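Hens in the City: How Town Chickens Live

Most chickens live on farms, but some live behind ordinary houses on ordinary streets.

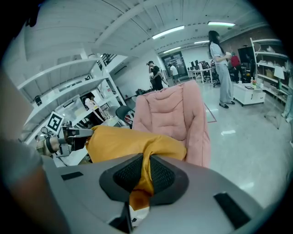 People who keep them usually have a small yard, a wooden henhouse and a few birds. In this article you will learn what a hen needs, what rules a town might make about hens, and what happens to a hen over a year.

Why do people in towns keep hens?

Eggs are the first reason. A healthy young hen can lay several eggs a week. Hens also eat slugs, beetles and weeds, and they scratch up the ground looking for more. Their droppings can be composted and used to feed garden soil. Some people keep hens because they like watching them.

Hens do not need a rooster to lay eggs. A rooster is a male chicken. If there is no rooster, the eggs will never hatch into chicks, but they are still good to eat. The eggs you buy at a grocery store almost always come from hens that have never lived with a rooster.

Why are there rules?

A town has a lot of people living close together, so what happens in one yard can bother the people in the next one. Roosters are loud. They crow at sunrise, and they also crow in the middle of the morning, in the afternoon and whenever another rooster crows. For this reason many towns allow hens and do not allow roosters.

Hens make noise too. A hen that has just laid an egg often cackles for a few minutes. At night hens are quiet, because they sleep as soon as it gets dark.

The rules are different from place to place. In Onimthorpe, a family has to get a permit before bringing hens home. A permit is a paper from the city that says you are allowed to do something. The city has given out 685 hen permits so far. In Hendness, the next town over, you do not need a permit, but the henhouse must stand well back from the fence. If you want hens, the first thing to do is to have an adult find out the rules where you live.

What is a coop?

A coop is a house for chickens. It keeps out rain, wind and animals that would like to eat a chicken. Raccoons, foxes, hawks and dogs all hunt hens, even in a city. Raccoons are clever with their paws and can open a simple hook, so a good coop has a latch that is harder to work.

Inside the coop there are two important things. One is the roost, a bar set up off the floor. Hens sleep standing or sitting on the roost, side by side. In the wild, the birds that chickens come from sleep in trees, and tame hens still want to be up high at night.

The other is the nest box. It is a small, shady box filled with straw or wood shavings, and hens go there to lay. You do not need a box for each hen. They will share, and sometimes they all want the same one and stand in line — or climb in on top of each other.

Joined to the coop there is usually a run, a fenced space where hens can walk around, scratch and be outdoors. The fence should be strong wire with small holes. Part of the wire is buried in the ground so that animals cannot dig under it.

What do hens eat and drink?

Hens eat feed, a mix of ground grains with added vitamins and minerals. Laying hens need extra calcium to make eggshells. Many people give them a dish of crushed oyster shell, and each hen takes what she needs.

Hens have no teeth. They swallow small bits of grit, like sand and tiny stones, and keep them in a part of the body called the gizzard. The gizzard is a strong muscle. It squeezes the food and the grit together until the food is ground up.

Hens like lettuce, pumpkin and melon as a treat. They should never have chocolate, avocado skins or moldy food. They need clean water every day. In hot weather they drink a lot more, and in freezing weather somebody has to check that the water has not turned to ice.

A hen's year

Hens pay attention to light. When the days are long, with 14 hours of light or more, they lay well. In the fall the days get shorter and they slow down. Many hens stop laying altogether for part of the winter and start again in March, when there is more light.

Fall is also when hens molt. Molting means losing old feathers and growing new ones. A molting hen can look terrible, with bare patches on her neck and hardly any tail, but she is not sick. Feathers are made mostly of protein, so a hen uses a lot of her food to grow them and does not have much left over for eggs.

Cold does not bother most hens if they are dry and out of the wind. They fluff up their feathers to trap warm air. Heat is harder for them, because they cannot sweat. A hot hen holds her wings away from her body and pants with her beak open. She needs shade and cool water.

Meet a hen keeper

Seon-mi Yeo is 11 and lives in Onimthorpe. Her family has four hens, and two of them are her job. One is a brown hen called Jallata. The other is black with a gold neck. Seon-mi's little brother named that one Mathias before he knew that hens are girls, and the name stayed.

Seon-mi opens the coop before school and closes it at dusk. She fills the feeder, changes the water and collects the eggs. "Jallata lets you pick her up," she says. "Mathias will sit next to you, but she does not like hands."

Her neighbor, Hae-won So, helps when the family goes away. He gets to keep the eggs from those days. The most he has ever brought home from one trip is nine.

The pecking order

Hens that live together sort out who is first, who is second and so on. This is called the pecking order. The top hen eats first and picks the best spot on the roost. If another hen forgets her place, she may get a peck on the head.

When a new hen joins the flock, the order has to be worked out all over again. People often put the new hen behind a wire fence for a week or two so that the birds can see each other before they share a space.

Staying healthy around hens

Hens can carry germs called salmonella that make people sick, even when the hens look clean and healthy. Wash your hands with soap and water each time you touch a hen, an egg or anything in the coop. Do not kiss hens or hold them near your face. Keep a pair of shoes just for the coop and leave them outside. Do not eat or drink in the run.

Words to know

Coop: a house for chickens
Gizzard: the part of a bird's body that grinds food
Grit: sand and small stones that a bird swallows
Molt: to lose old feathers and grow new ones
Permit: a paper that says you are allowed to do something
Roost: a bar where birds sleep
Run: a fenced outdoor space joined to a coop

Page last updated 12/7/18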